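Search this site Go

2 min read

Eared mouse FAQ

Is it comfortable?
For me, yes! My hand is small and my fingers sit right along the ears (those are the buttons).

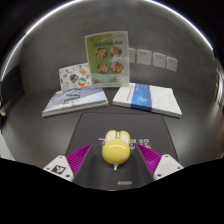
I keep mine on a big dark pad so the yellow really pops, and I can find it fast when my desk is a mess.

How do you clean it?
Damp cloth, then a cotton swab down the gap by the scroll wheel. Crumbs love it in there.

Would you use it for gaming?
Nah. I switch to my plain old Graller for that.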